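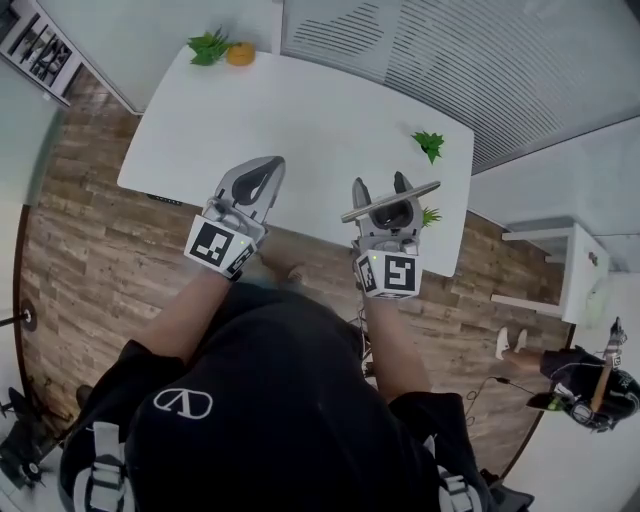

Medivau wants 25 more hours of hand demonstrations out of our floor by the end of March, and before we all nod along I'd like to ask what the first lot bought us. The pitch in last month's newsletter was that anyone who can tidy a table can teach a robot to tidy a table. You strap on the harness, take a gripper in each hand, and do the job the way you'd do it at home. Fair enough, but have a go at picking up a bit of greenery from a smooth white tabletop with two flat padded fingers and you'll find you stop doing it the way you do at home in the first minute. You slow down. You lean right over. You pinch the leaf from an angle no sane person would use, and that's what gets recorded and labelled as human skill.

I put this to the Wistura side of the project and was told the software sorts it out. With enough demonstrations, the odd movements wash out in the average and the model keeps what matters. Maybe so. But if every one of us is awkward in the same way, for the same reason, then the average is awkward too. I have asked twice for the replay results on the Jutport arm and so far I've been sent a slide.

The other thing I'd query is the target. We are being measured on episodes, with 1000 as the magic number for each task, and people respond to targets like that in the usual way. They find the quickest version of the task and do it over and over. A session where someone fumbles a pickup, regrips and gets there in the end is probably worth more to a robot than another clean one, yet under the current rules it gets binned. I did 67 episodes in one stint and I would not want to learn anything from the last 8 of them.
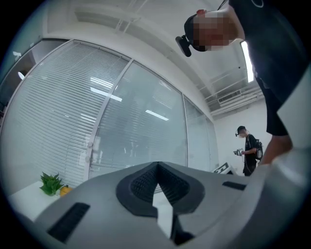 Kneath read a draft of this and disagreed with most of it. The view from there is that driving an arm by remote control, which is how the Kneath bench has always done it, gives you worse habits again: people fight the lag, they can't feel what they're holding, and they get sore necks from staring at a monitor. Hand-held grippers at least let you feel the weight of the thing. On the binned fumbles there was no argument at all, and apparently they've been quietly keeping theirs in a separate folder.

I'll take the point about feel. I've used the remote rig and it was like doing up shoelaces with oven mitts on. Still, "better than the remote rig" is a pretty low bar for the amount of floor time we're giving up, and it doesn't tell us whether the Jutport arm can use any of it.

So, before anyone signs up for the next block, two requests. Keep the fumbles, and mark them as fumbles. And let us watch the arm run on our own data — live, on a table it hasn't seen, with no one choosing the best take. If it works I'll happily say so in the next issue.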